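THE SMALL TEETH OF PATURA

In the clay hills behind the village of Patura, the soil is gray, heavy and full of water from November until April. It sticks to the boots so strongly that visitors sometimes leave one behind. Samuele Marchetti has been walking these hills for most of his working life, and he told me at our first meeting that he never looks for big bones. He looks for teeth, and the best of them are smaller than a grain of rice.

They belong to mammals of the late Cretaceous, animals with the size of a shrew or a young rat. When people imagine this period, they think of the giants. But under the ferns lived also many small furry creatures, which ate insects and seeds and probably came out mostly at night. Their skeletons were thin and broke easily. The teeth, covered with hard enamel, had a much better chance to survive.

To find them, you need patience and a lot of water. The team digs the clay with ordinary shovels, lets it dry in the sun and then puts it in tubs, where it falls apart into mud. The mud goes through sieves, each one finer than the one before. What remains is a dark sand of fish scales, pieces of shell and small stones, and this is the material that must be searched under the microscope, one spoon after the other.

From the Vanhove quarry, on the east side of the hills, the team has now collected 1,406 teeth and parts of teeth. Of these, 353 are complete enough to be studied in detail. Marchetti keeps them in glass tubes with cork tops, and he knows many of them by sight.

"With a dinosaur leg, you can see from far away what it is," he said. "With a molar you have to learn the hills and the valleys. It is like a map of a very small country."

The valleys are important. A mammal's upper and lower teeth fit together with great precision, and the wear on them shows how the jaw was moving. Minoru Sakamoto, who joined the work as a student and stayed, studies this wear. He has separated the molars of the quarry into seven forms. Two of them were not known before from this part of the continent, and one has such flat, wide crowns that he believes the animal was eating mainly plants. In the field notes it is called Flonia, after the stream below the quarry. It is not yet an official name – for this, a published description is necessary, and Sakamoto does not like to hurry.

There is also a disagreement between the two men. Marchetti thinks that all the teeth were washed into a quiet pond by floods. Sakamoto suspects that many came from the droppings of small predators, as some show the kind of damage that stomach acid leaves on enamel. They discuss it at almost every lunch.

Next spring they will open a second pit at Plikameo, where the clay is some meters lower and so a little older. The tubs are already standing there, upside down, waiting for the dry weather.

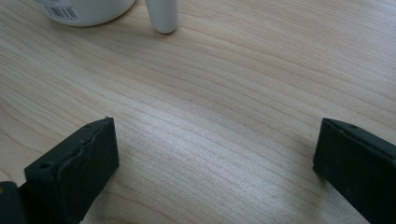

Why do teeth survive when the rest of a small mammal is lost?
Enamel is the hardest material in the body and consists almost completely of minerals, so it resists water, pressure and decay much longer than thin bone does.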